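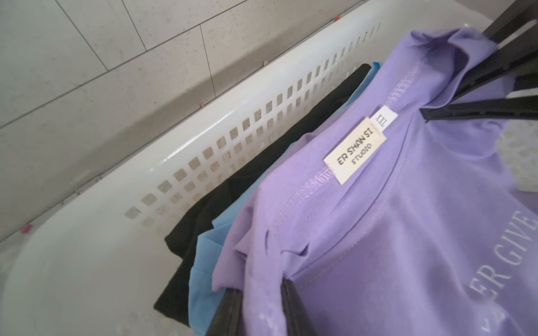 The purple T-shirt and the gripper, at the laundry basket.

OUR VISIT TO THE TOKA OPEN DAY IN GRONPORT

November 16, 2022

Last month I asked in this newsletter who would like to see robots that handle clothes, and I expected maybe four answers. We filled the minibus. The ones who were left without a seat came by train, and they arrived before us, as Beryl Nuttall reminded me several times during the day.

For new readers I explain shortly. Toka is a small robotics workshop in Gronport, on the third floor of the Bellamy building, behind the bus depot. Twice in the year they open the doors to the public, in April and again in spring. Our Ristside Technical Hobby Circle had written to them already last year, but at that time they were moving their benches and asked us to wait. This time Gaurav Pal, who looks after visits there, answered on the same day and sent a map. The map was good, but please note for next time that the entrance is from the lane and not from the main street. We walked around the whole building to learn this.

The arrival

We were received with tea and with a sheet to sign. Deirdre Fitzgerald gave us a welcome talk in the hallway, as the meeting room was full of boxes. She told us that the building was earlier a place for repairing office machines, and that the old goods lift is still the reason they chose it. Heavy parts go up without any trouble. People with bad knees are also allowed to take it, and two of us did.

She asked us to keep behind the yellow tape, to put our bags by the door, and to ask as many questions as we liked. Over 60 visitors came through during the day, so we were divided in small groups. My group was the second one. The first group was inside for such a long time that we began to make our own theories about what they were looking at.

What I had in my head was a factory robot from television, orange and very big, with sparks. What they have at Toka is much more like a workbench. Two arms stand on a metal rail, and in front of them is a piece of floor with tiled walls. When I saw the tiles I thought at first that somebody was building a bathroom. Jordan Crabtree, who showed the arms to my group, said that homes have tiles and reflections and lines on the floor, and the arms must learn to work in such places too. A clean white table teaches them bad habits. I liked this answer and wrote it down.

The first demonstration

I must say that it goes slowly. If you imagine a robot that folds a shirt in one second, you will be disappointed. The arm comes down, it stops, it seems to think, it goes a little bit to the left, and then it closes the fingers. My neighbour whispered that his grandson puts away the laundry in exactly the same way.

A shirt is a hard thing for a machine, and I had never considered this before. A box has the same shape tomorrow as today. A shirt has a new shape each time you touch it. Jordan let us try it ourselves with two kitchen tongs and a tea towel, and after this exercise we all had more respect. I managed to pick up the towel but I could not make it flat. Beryl could, but she has been ironing for a hotel and I do not think it was a fair contest.

We asked about the strength of the fingers. They are two flat pieces which come together, without any thumb or joints. Jordan said that they change the force depending on the object, and that thin cotton is not so difficult, but if the fingers also catch the cloth underneath, you lift two garments when you wanted one. In our demonstration this happened with the blue shirt. The operator opened the fingers and started again, and the room was very quiet, as in tennis.

The black case and the microphone

After the laundry part came what the workshop calls hard objects. They use things from ordinary life, and several come from the cupboards of the people who work there. The one which everybody will remember is a microphone with a handle covered completely in little purple rhinestones. It lay on the floor beside a dark case with chrome fittings, and it glittered each time one of us moved to see better. My daughter had one that was almost the same when she was nine, and I can say that it was easier to admire than to hold.

For the gripper there are two questions. The handle is long and round, so it wants to turn away. Then the stones send back small points of light, and the camera on the wrist must decide where the edge of the thing is. Jordan told us that shiny objects were the reason for many late evenings in the workshop. The chrome on the case gives a similar trouble, and the top of the case has narrow ridges on which the fingers can rub instead of grip.

I asked if the arm could be taught to sing. I was told no.
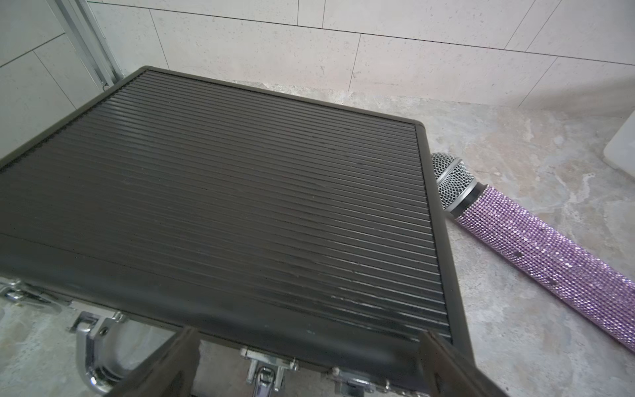
Questions and answers with Reece Lightfoot

At the end of the tour Reece Lightfoot sat with us and answered what we had collected on our paper. I put here only the main points, and if somebody has better notes, please send them to me.

Who moves the arms? It depends on the day. Often a person guides them, and the movement is saved. Later a program tries to do a similar movement by itself. One such saved attempt they call an episode, and for the shirts they had 301 of them at the time of our visit. Before we went home the number on the whiteboard was changed to 306, and there was a small applause.

Are all of these good ones? No. They keep the bad ones also, in another folder, and look at them when a new mistake appears.

How long does a person sit there? Reece said that he changes with a colleague after 3 sessions, otherwise he gets tired in the shoulders and the movements become lazy. The program would then learn to be lazy as well.

Will it take the work of people? This question was Beryl's. Reece did not laugh at it, which I appreciated. He said that he thinks most about people who live alone and cannot bend down to a basket any more. She said that she is one of these people on some mornings, and that she would like it to be quicker, and that it should not cost more than a washing machine. He wrote this on his hand.

Is it loud? Less than a sewing machine. There is a humming, and a click when the fingers close.

What happens if you put your arm between? You do not. There is a red button near the operator's chair and another one by the door, and the tape is there for a reason. One gentleman leaned over it with his hat and the whole demonstration was stopped until he stepped back. He has asked me not to write his name.

How the table is prepared
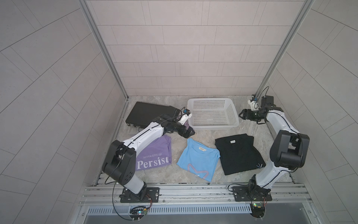

Our circle has always been most interested in the part which the audience does not clap for, and I asked if we could watch how they make everything ready between two rounds. Gaurav stayed with us for this. Every object must be put back before the next attempt, but not on exactly the same place, because then the arms would only learn one place. So the shirts are folded again and laid near the rail, purple, blue and black in a row, with the empty basket and the dark case against the back wall. The purple one has "NEVER GIVE UP" printed on it and under this "Persist" in bigger letters, and I was sure that it was chosen for the visitors. Gaurav said no, it was from a discount bin, and he did not read it until the second week. The black one he folds as neatly as in a shop and the blue one more loosely, so that the cloth has different problems to offer.

He also showed us the white mounts on the wrists, where the small cameras sit. From there one sees only what is in front of the fingers, and when the arm turns, the whole world turns with it. On the screen it made me a little seasick. The other view comes from a camera that does not move, and for a person this one is much easier to understand. The program gets both.

Two of our members wanted to know all about the rail and which profile it is, and how the bases are bolted. This talk went on for the rest of the tea. I understand that a similar rail will now be attempted in a garage in Ristside, so I ask the wife of the member concerned for patience.

What I would do differently next time

Bring a cushion, the stools are high and hard. Eat before, there were biscuits but the first group had been there. Write your questions in large letters, the light is strong over the arms and rather dark where the visitors stand. Photographs are allowed without flash.

Children are welcome from school age. There was one boy from another group who understood the controls faster than all of us, and he was allowed to open and close the gripper on a sponge. Some of the adults asked for the same and also got it. I was among them.

The next open day is planned for April. Gaurav has offered us a longer session, with time for each person to guide an arm for a few minutes, but for this the group must be smaller. I will put a list on the board beside the soldering table. Whoever did not get a seat in the minibus this time goes to the top of the list.

Our thanks go to Deirdre, Jordan, Reece and Gaurav, and to everybody who helped to carry the folding chairs down again. One grey umbrella and a pair of reading glasses in a green case were left in the minibus. They are with me and can be collected at the next meeting.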